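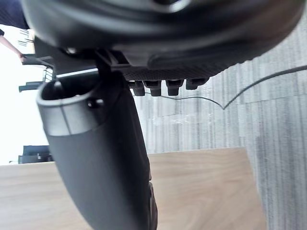 Unit 8. Campaign pledges and the budget baseline

Reading for this unit: the Skaltcombe packet, sections on housing support and the local services grant. Bring the packet to class.

1. Terms

Baseline: the spending that would occur if current law were left alone. It already includes cuts that have been passed but have not taken effect.

Pledge: a public statement by a party or candidate that a policy will be adopted, kept, or dropped after the election.

Reversal: a pledge to undo a measure that is in the baseline. A reversal has a cost even when it only restores an older level of spending.

Freeze: payment rates stay fixed in cash terms. If prices rise, a freeze is a cut in real terms.

2. Worked case

The town of Skaltcombe pays a housing supplement of 600 a year to each of 1327 households. The outgoing council has voted to end it in October. Two parties contest the election. The Ledesma list says it will "protect families." The Kutia list says it will restore the supplement in full.

Cost of the Kutia pledge against the baseline: 600 x 1327 = 796,200 a year. Cost of the Ledesma pledge: cannot be stated. The wording names no payment, no rate, and no date. In the scoring sheet, enter "not costed." Do not enter zero.

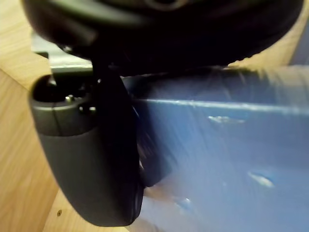 Protik objects that a vague pledge still tells voters something, and that leaving it out of the table favors whichever party writes the longer manifesto. The objection is partly accepted. A pledge marked "not costed" stays in the table and is reported in the text next to the costed ones. It is left out of the totals only.

3. Common errors

Comparing a pledge with last year's spending. The comparison must be with the baseline for the same year.

Counting a measure twice. If a party restores a supplement and also raises it, the restored part is entered once and the increase is entered on its own line.

Treating silence as support. A party that does not mention a scheduled cut has not endorsed it. Record "no position found" and give the documents searched.

Mixing cash and real figures in one column.

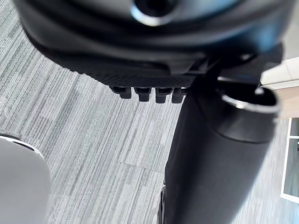 Fig. 8.1

4. Assignment

Choose one party leaflet from the packet. List every spending pledge in it, classify each as new, reversal, or freeze, and cost those that can be costed. Show the arithmetic. Maximum 14 entries. Submit on paper by July 22, 2019.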